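The Goodall Interval

The method section had been finished since July, and Beverley Rowbotham was still rewriting it.

The question was a small one. When a gripper comes down over an open wire basket, the policy has to decide which lines in its view belong to the basket and which belong to the thing it has been sent for. Netar, the old policy, decided once, at the top of the descent, and kept to its decision. Plemano decided again every time the wrist camera gave it a new image. Between the two was a stretch of travel where Plemano would slow down, sometimes almost to a stop, before it went on. She had named the stretch after Goodall, the building, because she had first plotted it there and the axis needed a label.

The trial log gave 700 descents. She had excluded 8 of them for a loose connector and had written a paragraph defending this, then a shorter paragraph, then one sentence.

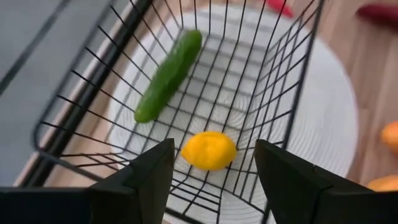 The interval began above the rim. That was the finding, if it was a finding. She had expected the slowing to come lower, inside the basket, where a finger can foul a wire and the force reading gives the policy something to respond to. Above the rim there was no contact and nothing to respond to except the picture. The median pause was short. The tail was long, and the long pauses were grouped by object. Lemons were in the tail. Cucumbers were mostly not.

She wrote: We attribute the effect to occlusion by the mesh. She deleted attribute and put propose. She deleted We.

Hasodano paid for the lab and wanted a number it could put on a slide. The number it wanted was pick rate, and on pick rate Plemano was ahead of Netar by 2 points, inside the error bars. The reviewer from head office had asked by email whether the slowing could be taken out. It could. She had tried it in the spring with a floor on the descent velocity, and the pick rate had dropped below Netar's. She had attached the plot and had no reply.

At ten past six in the evening she set up one more run that was not in the protocol. She filled the basket past the density used in the paper and typed the layout into the notes field by hand, which she had stopped doing after the first month. Target: lemon. Arms: 2, left idle. Velocity floor: none. She initialled it and pressed start.
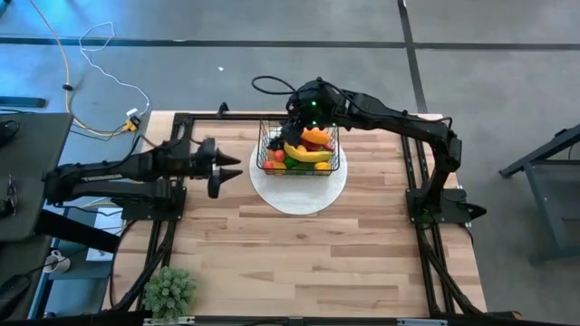

The analysis code had no category for a run like this one. It expected a layout number between one and twelve, and when she left the field blank it wrote a zero and carried on. She let it. Clutter did not change the wire, and if the mesh was the cause then the interval ought to keep its place however much was in the basket. She had entered the banana first, across the middle, then the bell pepper above it, then the apple and the peach at the lower left, and last the lemon at the lower right. The notes field ran out of characters before she got to the plant in the corner of the table, and it had no bearing on the result.

She ran the velocity trace through the same filter as the others and laid it over the median curve. The pause was there. It started at the same height above the rim, to within the resolution of the encoder, and it lasted four times as long.

She checked the filter. She checked the clock offset between the arm and the wrist camera, then pulled the raw trace and found the pause in that too. There was a second, smaller dip she had not seen in any earlier run, after which the descent resumed at normal speed.

One run supported nothing. She knew what she would say to a student who brought it to her, and she knew the student would go away and think about it all night.

She opened the method section again and went to the sentence about occlusion. If the wire set the height and the contents set the length, there were two effects in the interval, and the paper described one. To separate them she would need the same fruit in a basket with solid sides, and the same basket with a single lemon, and enough descents of each to satisfy somebody who did not want to be satisfied. It would take until the end of the lease on the arms.

She wrote to Hasodano and asked for the extension. Under Justification she put: Unexplained variance in approach phase. The form asked for the expected improvement in pick rate. She entered 0, and the form accepted it.

Then she cleared the basket and put the lemon back on its own.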